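Ticket 1158 - Dorkance cell, basket task, start state rules
Status: open, waiting on Grondar for the last bit
Opened: September 15, 2020
Priority: medium (was high, dropped after the fix to the reset sheet)

**Problem as reported**

Runs from the Nanayakkara site failing the checker. Error is "start state not valid", comes up before the arm has done anything. Operator restarts, same again. Third restart sometimes goes through, so people have been just restarting till it takes. Please stop doing that. Every restart writes a new run number and the log fills up with stubs.

**What we looked at first**

- Checker version. Same on both sites, fine.
- Lights. No change when swapped to the other setting.
- Arm home position. Within limits, checked twice.
- Reset sheet pinned up at the bench. Out of date!! Still the March one.

So the March sheet says "basket and item on table, any order". The current rule is tighter: basket empty, item outside the basket and not touching it, arms parked out of the head camera view, nothing else on the top. Operators were following what they had. Not their fault.

**Rule as it stands now (copy this, not the old one)**

1. Basket upright, empty, long side running left to right.
2. One item only. Lies on the table, clear of the rim.
3. Arms parked before the head camera comes on. Not after.
4. Table clear of tools, tape, cups, phones.
5. Press start once. If it's refused, read the message and write it in the log before touching anyting.

Small scuffs on the table top are allowed. Somebody raised a seperate ticket about the specks near the front edge, closed as no action.

Berry-to-basket, start state under the new rule: orange basket empty, red strawberry just off to its right, arms out of view.
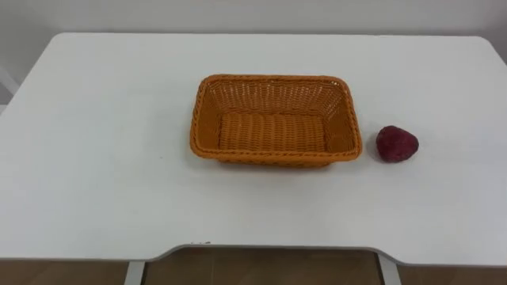
Does the arm have to be parked again if only the item gets moved by hand?

Park it every time a hand goes over the table, even for a small nudge. The rule is about people reaching in, and it doesn't matter how far the item shifts.

**Second fault, found on the way**

Checker has a wait time before it gives up looking for a valid start. Default is 1000 ms. At Nanayakkara it had been set to 4. Just 4. Looks like someone read the box as seconds. With that setting it mostly gives up before the first good picture arrives, which explains the "third time lucky" business.

Set back to 1000. Saved, restarted the cell, read the value back after restart: still 1000. Good.

Want the box labelled with units. Asked Honico, they own the settings page. They say it can go in the next release, no date given.

**Do / don't while this is open**

- Do use the new sheet. Old one in the bin please, not in the drawer.
- Do log a refused start as refused. Don't delete the stub.
- Don't widen the checker limits to get a run through. That was tried on a different task and we had to throw the whole batch out.
- Don't change the wait time locally. If it needs changing, put it on a ticket and we change it on all cells together.
- Stop button test stays at the start of each shift, this ticket changes nothing there.

**Still to do**

- [x] new reset sheet sent to both sites
- [x] wait time put back
- [x] old March sheet pulled from the shared folder
- [ ] Honico to add units to the settings page
- [ ] Grondar to confirm what "clear of the rim" means as a distance. At the moment it's by eye and the sites don't agree. Strawberry close to the rim but with a gap passes for us, the other site wants it further off
- [ ] go through the stub runs and mark them, don't remove

Grondar chased once, no reply yet. Will chase again. If no answer we write our own distance into the sheet and they can argue with it later.

Leaving open till the distance is settled. Don't merge with the gripper ticket, diffrent problem.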